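About Drodcombe Robotics Education

Drodcombe Robotics Education designs classroom kits, control hardware and teaching materials for middle schools, high schools and community workshops. The company was founded to supply schools with robotics equipment that can be taken apart, repaired and used again by the next class. Our kits are in use in 22 school districts, and our staff support the teachers in those districts throughout the school year.

Our work began with a single course. The first Drodcombe kit was a bag of motors, a battery holder and a printed guide, assembled by hand and lent to one school for a term. Teachers returned it with notes in the margins of the guide. Many of those notes remain in the current edition, and we still ask every school to send back a marked copy at the end of its first year.

What We Make

The Bivix controller is the center of our product line. It accepts up to 10 motors and sensors, runs from a rechargeable battery pack, and can be programmed either with blocks or with written code. Students in the earlier grades usually begin with blocks and move to written code when their teacher judges them ready. Both methods use the same controller and the same lessons, so a school does not need to buy new equipment when its students advance.

The Plivunari parts library is a set of structural pieces, gears, wheels and fasteners made to fit the Bivix controller. Every part carries a number that matches the storage bins supplied with the kit. Replacement parts may be ordered one at a time. We keep parts for every edition of the kit in stock, including the first, and schools with older sets are welcome to contact us for a parts list.

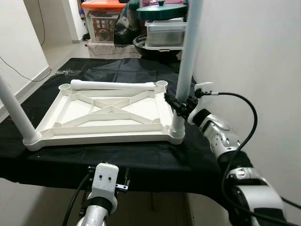

Page 9

Teaching and Training

The Szekeres Program is our training course for teachers. It was developed for educators who have no background in engineering, and it assumes only that they are comfortable with a laptop. The course covers building, wiring, basic programming, classroom management and the safe charging of batteries. Participants build each project themselves before they teach it. A refresher session is offered every May to teachers who have completed the course.

Lesson plans are written by former classroom teachers and reviewed by our engineering staff. Each plan states the time required, the parts needed and the point at which a class may reasonably stop for the day. The full library holds 100 lessons — enough for a two-year elective — and schools may copy them freely for their own students.

Our Standards

All electrical components are tested before they leave our building. Kits returned for repair are inspected, and the school receives a written report describing the fault and the work carried out. Where a part has failed in more than one school, the design is reviewed and the revised part is sent to every school that holds the older version.

The company does not collect personal information from students. The programming software runs without an account, and student work is saved on the school's own computers.

Working With Us

Schools considering a robotics course may request a loan kit for evaluation. Loan kits include one Bivix controller, a reduced set of Plivunari parts and the first six lessons. Requests should be made by a teacher or administrator on behalf of the school and should state the grade level and the expected class size. Orders from districts, libraries and after-school organizations are handled by our schools office, which can also provide a written quotation for purchasing departments.

Last updated: 1/2/20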